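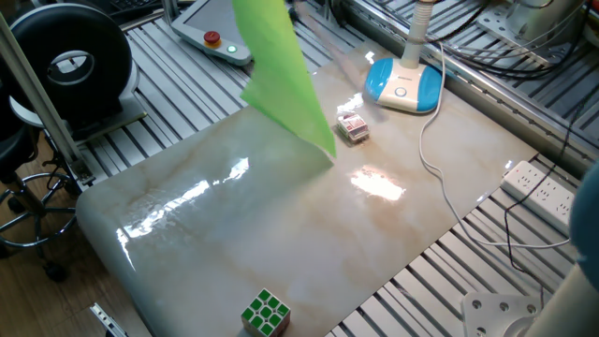
Marble effect board curling up at one corner and the glare is doing my head in – any fixes?

Posted by Tsung-han Yau in Desks, Tables and Worktops
Dec 23, 2019
283 views

Hi all, quick one before I lose the will.

Got a big glossy marble-look board, cream sort of colour with tan veins, and I've laid it on top of my work table. The table is the grey aluminium slatted kind, grooves all the way along. Great for bolting stuff to, useless for writing on or putting anything small down. Screws go straight in the grooves and that's the last you see of them. Hence the board.

Three problems.

First, the near left corner won't lie properly, it curls a bit over the edge of the slats. I catch my sleeve on it every time I go past.

Second, the shine. I've got a light overhead and there's a big white patch right in the middle where I want to work, and more down the left. Can't read anything flat on it without leaning over.

Third, cables. Power strip is lying on the slats to the right of the board, and the white lead from my blue and white gadget goes over the board, off the edge and down onto the table. Gets dragged about whenever I shift anything. Would like it tidy but I don't want to drill the board.

I've also got a sheet of green see-through stuff, lime green, quite bendy. Was wondering if I could lay that on top to kill the glare? Or would it just be shiny and green. Looks nice with light coming through it but I'm not sure I want to stare at it all day.

Table is used for a bit of everything, mostly small repairs and wrapping parcels, and my nephew's puzzles end up on it as well. Don't want to spend much. The board was a present so I can't really bin it. I'm renting from Stustside so nothing screwed to the walls please, they are funny about that.

Cheers

Dace Grigaitė
Member, 3,304 posts

Had the same thing with mine, different pattern. In order then.

Corner. Depends what the board is made of, you don't say. If it's the bendy sort (sounds like it if the corner curls) take it off the table, flip it face down on something flat and clean, put an old towel under so you don't scratch the shine. Then books on the corner. Heavy ones. Leave it a couple of days, not a couple of hours, I was impatient and had to do it again. If you try a hairdryer on the back keep it LOW and keep it moving, test a bit that won't show. Too hot and the shiny layer can lift and then your stuck with a bubble forever.

Once it's flat, double sided tape. But not straight onto the slats on its own – you only get grip on the ridges, the grooves do nothing for you. What I did was run the tape along the ridges in long strips, same direction as the slats, then one extra bit near each corner. Wipe the metal with surgical spirit first. Or if you might want the slats back one day, use that rubbery drawer liner instead. Holds better than you'd think and peels off clean.

Also is it hanging over at all? Yours is on at an angle by the sound of it if only one corner is going over. Turn it square to the table and you might find the corner has somewhere to sit and half your problem goes. Would try that before anything else tbh.

Glare. Wouldn't bother with the green. Anything see-through and smooth will bounce the light just the same, plus it will slide about, plus everything you look at will be green. Fine if you want to photograph something on a coloured background, I suppose. Move the lamp. If it's straight above you, get it off to one side and further back so the bright patch lands where you aren't looking. Can't move it? Stick baking paper over the shade if it's an LED – NOT if it's an old hot bulb, please. Or just put a cutting mat down where you work. Matt, cheap, and you stop scratching the board.

Cables. Cheap answer is the grooves! Depends on the width but a thin lead will often push down into a slot and stay put. Run it off the nearest side of the board and along a groove to the power strip. If it pops out, a bit of foam or a folded scrap of card pressed in on top every 40 cm or so. Turn the strip so it's in line with the slats and fix it with two velcro straps, and then it's not wandering.

Shout if the books don't work.

strazds
Member

just sand it?? few goes with fine paper and no more shine. did my mums tray like that

Dace Grigaitė
Member, 3,304 posts

Please don't sand it. If the pattern is a printed layer you'll go through the marble in no time and there's no getting it back. A tray you can hide in a cupboard.

Tsung-han Yau
Original poster

Thanks Dace, turned it square and it is better allready, corner still up a touch so it's going under the books tonight. Will get liner and a mat. Tried the lead in the groove, it fits but only just.

Leaving the green sheet for the nephew. Not sanding, sorry strazds.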